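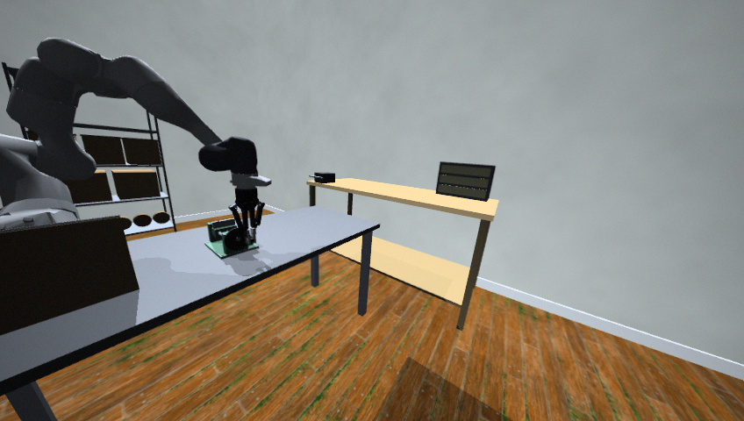

Attachment 1: render, robot arm over gray table with green plate

Ticket: obituary text chopped off on public page, maiden names missing
Product: Bidar notices module
Site: Surner Funeral Home, main office + Butt Street chapel
Priority: high (was normal)
Status: closed, see last entry

Opened 8:10 am

Obituaries entered last night are getting cut short on the public page. Full text is there in the editor. Public page stops partway through the survivors paragraph, so the grandchildren are gone and so is the service info. Family called at 7:30 this morning upset, rightly. Visitation is tomorrow and people can't see the time.

Also — separate thing maybe — anything in parentheses is dropped from the first line. So "daughter of the late" so and so, no maiden name for the mother. We use parentheses for every maiden name. Always have.

Happens in both browsers we have here. Cleared cache. No change.

8:35 am, support

Got it. Can you tell me:
— was the notice typed in or pasted
— which template
— does the newspaper copy have the same problem, or only your page

8:50 am, Surner office

Pasted, from the form the families fill out. Template is Traditional, two column. Newspaper copy not sent yet, holding it till this is fixed. Paper's cutoff is 3 pm.

Typed the service info into the "Arrangements" box for now so at least that shows up. It shows twice on the preview but I'll take it.

9:20 am, support

Reproduced the cut. Traditional template has a limit of 2000 characters for the body after the last update. Used to be no limit. The editor doesn't warn you, just saves the whole thing and the page shows what fits. Nothing is lost, text is all in the record.

Workaround: switch that notice to the Plain template. No limit there. You'll lose the border and the photo goes on top instead of on the side.

Can not reproduce the parentheses yet. Typed one in by hand and it came out fine.

9:40 am, Surner office

Switched to Plain. Whole obituary is showing. Thank you. Called the family back.

Had to do the same for 6 others from this month, they were all short and I hadn't noticed. One was from the start of December and that burial is over, so the family had a page with no pallbearers listed the entire time. Please put that in the notes, I want somebody to know it.

Parentheses still missing. On Plain too.

10:05 am, support

Noted in the record. Raised priority.

Try this — open the notice, delete just the parentheses and the name, retype them on your keyboard, save. Don't paste.

10:15 am, Surner office

That worked. So its the pasting.

10:30 am, support

Yes. Family form is hosted by Dridus, and text copied from it carries hidden formatting around parentheses. Page treats it as a comment and hides it. Only in the first paragraph because that one gets run through the name formatter for the headline (born, parents, age).

Until fixed: paste with Ctrl+Shift+V. Strips it all. You'll also lose italics, so church names or ship names or book titles need to be redone by hand.

10:45 am, Surner office

OK. Tried it on one, good. Italics I can live with.

Question, the Butt Street chapel enters their own. Do they need to do anything? They use the same form but Modern template.

11:00 am, support

Modern has no limit. Parentheses yes, same problem, same paste fix. Please pass it on, they aren't on this ticket.

1:20 pm, Surner office

Passed on. They had 3 with the maiden name missing, fixed now. Newspaper copy sent for everybody, proofs came back and I read them against the forms. One had "Purcell" as "Purcel" but that was on our end.

New thing, small. Guestbook says "0 entries" on the ones I switched over. There were entries this morning!! Please tell me those aren't gone.

1:35 pm, support

Not gone. Changing template starts a fresh counter. Entries are still attached, they just need to be relinked, I can do that from here. Give me some 8 minutes per notice. Don't switch any back in the meantime.

2:50 pm, support

All relinked. Candles and photos people added too. Please check a couple.

3:05 pm, Surner office

Checked them all. There. One lady's message is in there twice but I think she posted it twice.

4:15 pm, support

Summary for the record:
— limit on Traditional removed for your account, will stay off after updates
— you can go back to Traditional if you want, tell me first so I can move the guestbooks
— editor warning for long text: requested, no date
— parentheses when pasting: reported to the Dridus side, not fixed, keep using Ctrl+Shift+V
— Arrangements box: clear it on the first notice or the service time will keep printing twice

4:25 pm, Surner office

Cleared it. Leaving them on Plain til after the services, don't want to touch anything. OK to close. Will open a new one if the parenthesis thing comes back.

Closed 4:30 pm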